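Sim Room News, Kneath Building, 2nd floor

Saturday Jul 16, 2022, and yes I am typing this between sessions so forgive the state of it.

Suturing evenings: what went well, what didn't, what to bring

First block of suturing evenings is done. Turnout good, better than the spring ones. Signup sheet had 176 names on it across the block, not everyone came obviously, but the benches were full every time and we had people standing at the back. If you signed up and couldn't make it PLEASE take your name off. There is a wait list and those people check it.

Main thing that came up over and over: needle grip. Almost everybody holds the needle too close to the swage (the end where the thread joins). It bends there. Then people try to straighten it with their fingers and we get a sharps form to fill in. Grab it a bit past halfway back from the point, two thirds is the usual advice, near the tips of the jaws and not deep in the box. Square to the driver to start with. You can play with angles later on when your hands know what they're doing.

Second thing, thread. Long thread is not a gift. It catches on the tray, on your sleeve, on the other instrument, on the neighbor. Before you go in, look where the tail is lying and get it off the side you're about to work on. Then go. Ten seconds, saves you five minutes of picking at a knot you never meant to tie.

Entry angle next. Come down on the tissue at ninety degrees and let the curve do the work. Turn the wrist, don't push. Pushing a curved needle in a straight line just makes a bigger hole, and on the softer material it tears right out to the edge. Same bite both sides, same depth both sides. If one edge of the cut sits up higher than the other your depths don't match, take it out and go again.

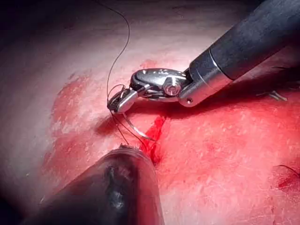
How far from the edge of the cut should the needle go in?
Five millimeters is a sensible place to start for ordinary skin closure practice, with the same distance on the way out. Go closer on thin or delicate tissue. Keep it even all the way down the line.

The silver jaws have a serrated inner face, dark against the rest, and with a needle as thin as that crescent there's not a lot of metal to hold on to. Thread goes into a little loop near the jaws before it runs up and away. Watch for those loops. A small one next to the jaws is exactly the kind you drive the needle through on the next pass, and then you've locked your own stitch and have to cut it out.

Knots. Mixed bag this time. Lots of granny knots going out the door as square knots. Change direction on every throw, lay it flat, and look at it before you put the next one on. Pull until the edges meet and then stop. We saw a lot of edges hauled together so tight they bunched up and rolled under. Touching is enough. On a real patient that tissue is going to swell and your nice tight stitch gets tighter with it.

Spacing. Roughly as far apart as your bites are wide, is what most of the instructors say. One group lined up their stitches with a ruler and a skin marker first and theirs were the neatest of the block, so do that if you like, no shame in it.

Housekeeping bits

Needles in the sharps box. Not the tray, not the drape, not "just there for a second". Count yours out and count yours back in.

Practice pads are in the Istorer cabinet, bottom two shelves. The top shelf is for the assessment sets, leave those alone. Used pads with room left on them go in the tub marked PART USED so the next lot can warm up on them. Pads that are cut to ribbons go in the bin, stop putting them back.

Grernard order came in, 405 packs of practice suture, mixed sizes. Sounds like a lot. It went fast last year. One pack each per evening and ask if you need another, you'll nearly always get it.

The needle drivers with the sticky ratchet have a strip of yellow tape on the handle now. Don't use them, don't take the tape off. New springs on the way.

Wipe down your bench when your done. Chairs back under. Last group out turns off the bench lamps, they were left on twice last week.

Next block

Starts in October, after the room gets its new flooring. Eight evenings, same format, first half interrupted stitches and knots, second half running stitch and then whatever people ask for. Several requests for mattress sutures so that will probly get an evening of its own. If you want it to be something else, say so soon.

Beginners welcome on the first 2 evenings, after that we assume you can load a needle and tie a square knot without being talked through it. If you've been away from it a while come to the early ones as well, plenty of people do.

Ashok Tiwari is taking signups, in person or by the sheet outside the Dalum seminar room. Write clearly. He could not read four of the names last time and those four did not get a spot.

Short sleeves or sleeves rolled, hair tied back, own glasses if you need them for close work. Gloves are on the wall by the sink, small ones running low until the next delivery.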